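Print this page
E-mail this page

Minutes of the Gonby Table-Top Arm Group
Meeting of September 28, 2018

In the chair: Uzma Ghauri. Notes taken by Selamawit Mersha, who asks your patience, as there was a good deal to get down and everyone was in a talkative mood.

1. Welcome and last minutes

Uzma welcomed everybody back and said how lovely it was to see so many faces after the summer. The last minutes were agreed with one change: the spare servo horns were bought from the Raletti shop and not the Ghaffari one, so the thanks in item five should go to them. Selamawit to correct the file copy.

2. Where we are with the chess examples

Uzma gave the figures. We now hold 2638 recorded moves that have been checked and given a written instruction, such as "move the black rook one square towards the a side". The target we set ourselves in spring was 4000, and the feeling in the room was that we should keep to it, even if it takes us well into October. A further 13 recordings were thrown out this month after the joint readings dropped out halfway through. Selamawit has kept a list of them on the shared drive in case anybody would like to look into the wiring.

There was a long and friendly talk about what makes a good example. Most of our early ones begin with the fingers a long way off and finish with the piece set down neatly in the middle of its square. Uzma reminded us that the model only learns from what we give it, and that she would like many more starts from awkward places -- close in, off to one side, or with a tall piece near enough to be knocked. It was agreed that each session from now on should include a fair share of these, and that a clumsy but finished move is to be kept and marked "slow" in the notes column. 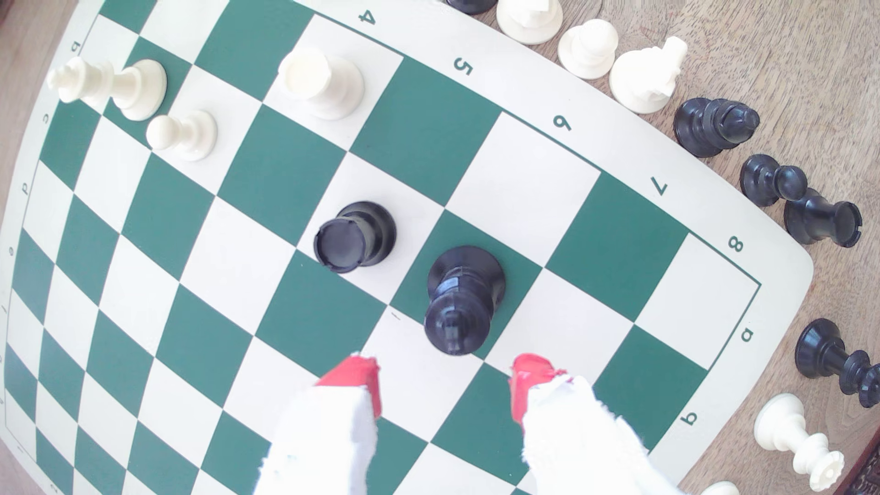
Red-tipped fingers open near a tall black piece, with the black rook close by.

On the fingers themselves, it was asked whether the white wrapping ought to be changed now that it has begun to fray. After some back and forth we decided to leave it alone until the present batch is done, so that the fingers look the same all the way through. Whoever does change it should write the date in the logbook and start a new folder.

3. The board and the table

The roll-up board has been a good servant but it does like to creep. Uzma asked that whoever is driving should check its position against the arm's base before the first recording, and again after any break for tea. Pieces not in play may stay on the table around the board, standing or lying as they come. We did talk about clearing them right away, and opinion was divided, but on the whole the group liked having them there, as the finished system will be expected to cope with an ordinary untidy table. Their places should be shuffled between sessions.

4. Marking the points

Selamawit went through the Nekier labelling screen for those who had missed the August session. Two circles are used, a blue one and a red one, each with a dot in it. In the view we went over, the blue is round a black piece near the top of the board and the red sits on the housing of the gripper. She asked people to go gently and zoom in before placing the dot, and to leave a note whenever the arm hides part of a piece, as guessing makes a great deal of work for the person checking.

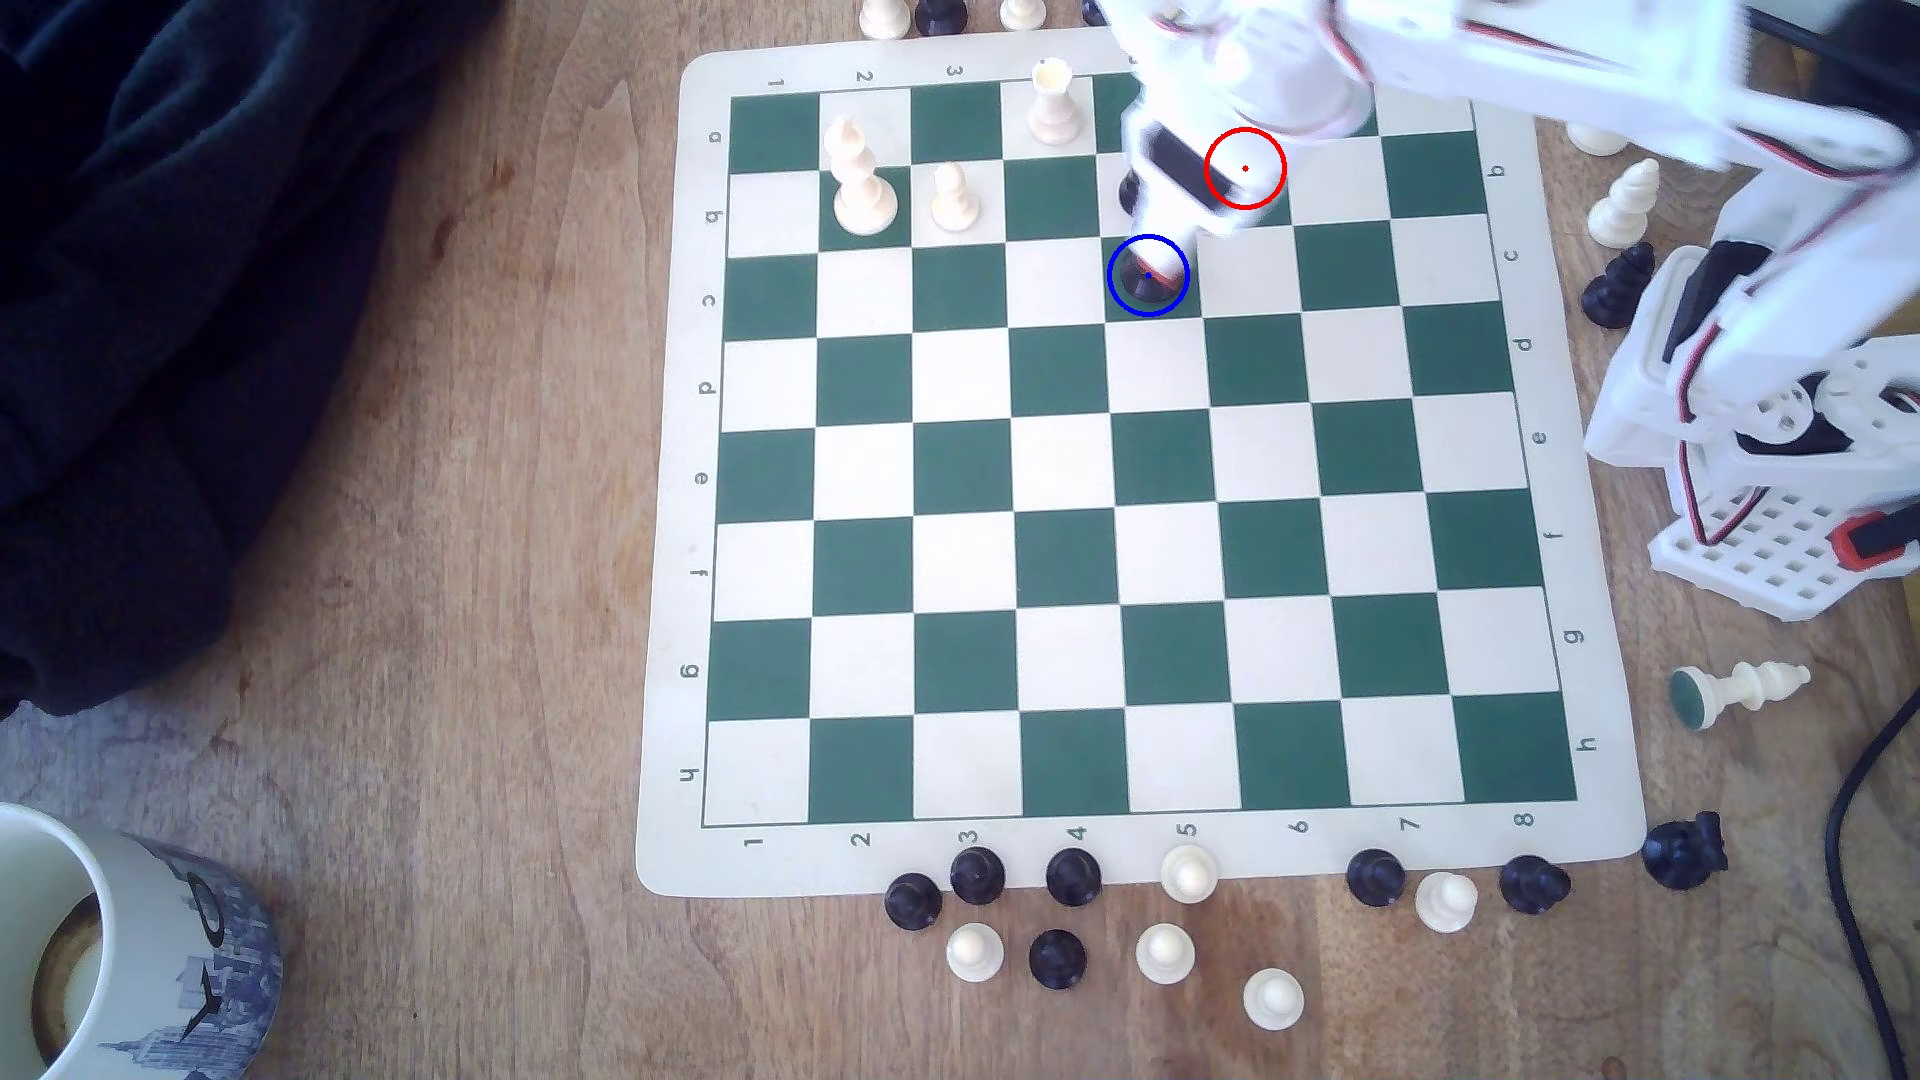
Ghaffari wondered whether the blue dot ought to go on the top of a piece or at its foot, having labelled a whole evening's worth at the top, and said that the two can be quite far apart when a tall piece is seen from an angle. Uzma thought this a very fair point and was rather cross with herself for not having settled it sooner. It was agreed that the dot goes at the foot, where the piece meets the square, and that the evening's work in question will be shared out and put right so that it does not fall on one pair of shoulders.

5. Actions

Selamawit: correct the last minutes; add the rule about the foot of the piece to the labelling sheet.
Uzma: draw up a list of awkward starting places and pin it by the table.
Everyone: up to 2 hours each of checking before the next meeting, if you can spare it.

6. Any other business

The biscuits were much enjoyed. A new tin is needed.

Next meeting in October, at the usual hour. Uzma will send round the date.

Contact the group | Copyright Gonby Table-Top Arm Group | Back to top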